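Print | E-mail this page

Robot learning, week 7 handout
Learning from demonstration: letter sorting with two arms
Notes by Golnar Farahani. Last updated: Sunday, October 1, 2023

Picks up from last week (behaviour cloning, why small errors pile up). If you missed it, read the Verbeke notes first.

Task: foam alphabet letters on a table, three plates. Spoken or typed instruction, eg "put the yellow k on the blue plate". Arms have to find the letter, pick it, put it on the right plate. Sounds easy. Isn't, for the reasons below.

Data: 195 demonstrations, all teleoperated. Letters thrown down fresh before each one, any angle, overlaps left alone. We held back 42 for testing. Do NOT tune on those, last year two groups did and had to redo the whole report.

Method (Urkorska baseline):
- camera view + instruction go in, a short chunk of arm motion comes out
- chunk length 14 steps, then look again and re-plan
- both arms share one policy, no rule saying which arm goes for what

What goes wrong
1. Same letter, two colours. Policy grabs the nearer one and ignores the colour word. Check this first when you read your logs.
2. Rotated letters. An m turned over looks a lot like a w. People use colour to settle it, the baseline mostly doesnt.
3. Overlaps. Foam is thin, fingers close on both letters. Count as a fail even if the right one ends up on the plate.
4. Both arms go for the middle. Stop the run, log it as a conflict.

Scoring: right letter AND right plate = 1, anything else 0. Also record which of the two was wrong, we'll need it for the langauge section in Dremmont's tutorial.

For the tutorial: pick one failure type, write half a page on how you'd change the data (not the model) to fix it. Bring a sketch of your letter layout. Floson room, usual time.

Reading: chunking paper, sections 2 and 4. Skip the proofs.

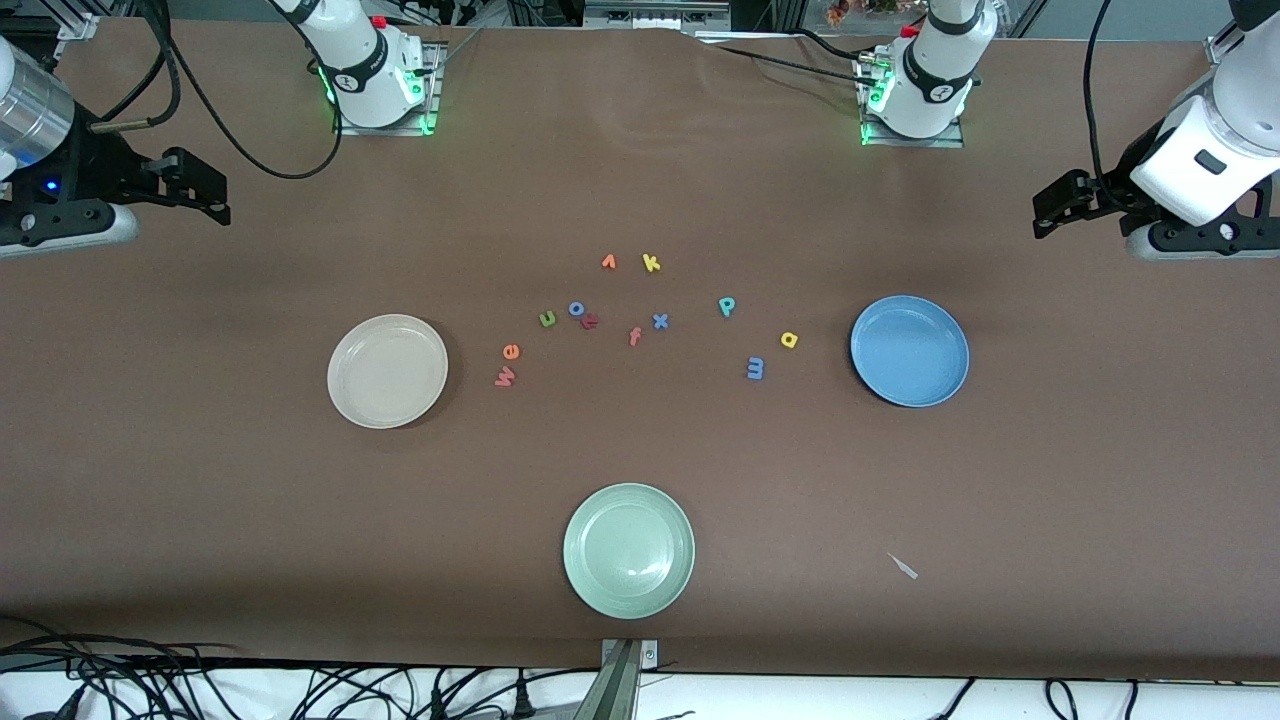

Fig. 1. Letter layout before a pick, plates clear. Note the two k's, yellow and reddish-pink, and the rotated blue m.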